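Fastley bench cell for desktop computer disassembly
Demonstrations and open day

The Fastley is a two-arm bench cell for taking processors and memory modules out of desktop computers and putting them into a parts fixture. It is built by Tulach and sold through Dimitriou. The cell can be seen working at our Skotenden workshop, by appointment or at the open day on June 4, 2019.

Visits last two hours. Joris Declercq runs the bench and will go through the set-up first, then the part handling at normal speed. Upendo Rotich deals with questions on fixtures and can look at drawings if you bring them. Groups are limited to 20 people.

You may bring a computer of your own. Please let us have the make and model beforehand, and take out any drives holding data. Side panels come off by hand before the tower is laid on the bench, and coolers are also removed by hand. The cell doesn't do either job.

What the cell handles
Processors in sockets with a lever or retention bracket
Desktop memory modules
Fixture plates are 3D-printed to order, part no. 627

Processor and memory handling on a desktop tower

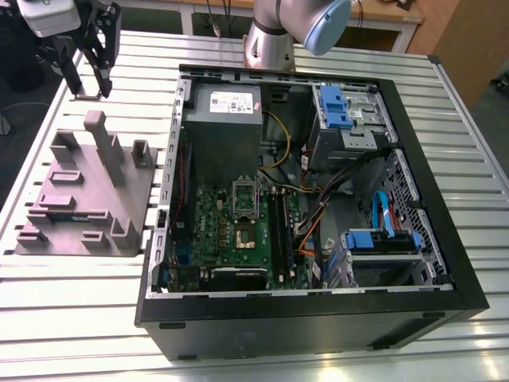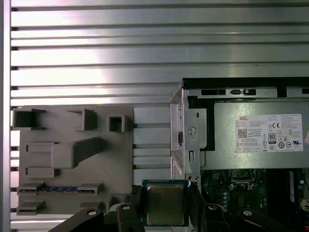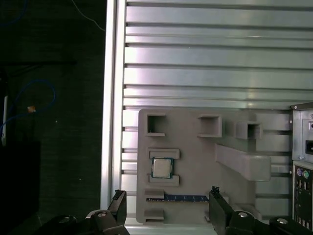

The standard plate suits most office towers. If your parts are a different size we can alter the pockets and print a new plate, and the old one can stay in use for other jobs. Changing plates means teaching the pick and place positions again. Allow half a day for this the first time.

Gripper fingers are a wearing part. Order code 23 covers a pair with screws. Check the tips weekly and replace them if the edges are rounded, as worn tips let a processor turn while it is being carried.

Visiting Skotenden
Parking is at the rear of the building. Safety shoes are not needed, but long hair must be tied back near the bench. There is no workshop access in December, when the cell is serviced. To book, write to the Skotenden office with your preferred day and the number in your party.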